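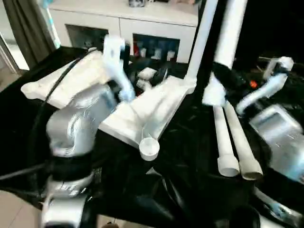
News > Local business > Technology

Robot arms in Brodstead learn by following a person's hands

Oct 1, 2024

A small company in Brodstead has started to teach its two-armed robot how to handle large and awkward household parts. The teaching is done by people. An operator sits at a control desk and moves two handles, and the arms on the other side of the room make the same movements at the same moment. Every movement is recorded, and later the recordings are used to train the robot to do the work without the operator.

The company, Plerkport, began the project in July. Until then it had worked mostly with small objects such as cups, boxes and folded towels. Ntombi Kruger, who leads the teaching sessions, explained that such objects became too easy for the arms, and that they told the team little about how two arms should share one load.

"With a cup you need one hand, and the second hand is waiting," Kruger said. "With a long pole on a plastic part both hands must work, and they must also agree with each other. If the left one pulls a little too early, the right one feels it."
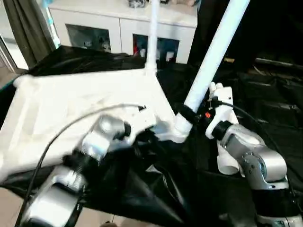
The operators are asked to move slowly and to keep both hands in use during the whole recording. One arm usually supports the heavier side of the part while the other looks for a place to grip. A new operator needs four days of practice before his or her recordings are accepted. Dumisani Sibiya, who finished this practice in the summer, said that the most difficult thing for him was to forget his own fingers.

"I have five on each hand and the gripper does not," he said. "In the first days I tried to turn things with my thumb, and of course nothing followed. Now I think first about where the wrist should be."

The team has so far kept almost 700 recordings of the white parts and poles. A further 250 were removed after checking. In some of these the operator had stopped for too long in the middle of a movement, and in others the grip had been changed so many times that the example was not useful for training. Margit Hajdu, who checks the material, watches each recording two times, the second time at half speed.
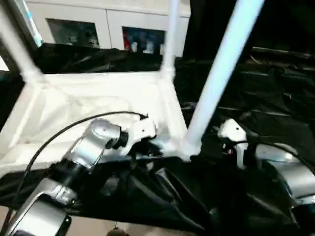
The two arms on either side of the white frame, with black fabric in front.

Soft material is the next step. Cloth changes its form each time it is touched, so two recordings of the same task can look very different. Hajdu said that the team had long discussions about whether operators should follow one fixed method. In the end they decided that every operator may choose his or her own way, as long as the result is the same, and the method is written down in the session notes.

The recordings are made from more than one point of view. A camera placed high gives the general picture, and a small camera near the gripper gives the close view, which the operator can call up on a second screen.

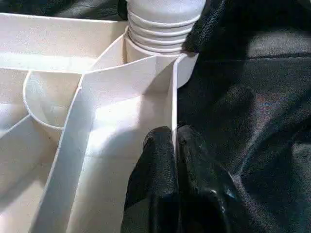
Thin walls and edges are a special subject in the lessons. The operator brings one finger to each side of the wall and closes the gripper only when both are in position. Sibiya said that he prefers the close view for this moment and returns to the general one before he begins to lift.

Plerkport works on the project together with Briltgate, a firm that rents out furniture and equipment for events and would like to have help with sorting returned parts. Lama Hourani of Briltgate visited a session last month and tried the handles herself. She described it as tiring for the shoulders but easier to understand than she had expected.

"I was afraid that I would need to know programming," Hourani said. "I only had to show what I wanted."

A first test without an operator is planned for the winter. It will include 3 tasks, and a person will stay at the desk and can take over the arms at any time. The company is also looking for two more part-time operators. Experience with robots is not required, and the practice days are paid.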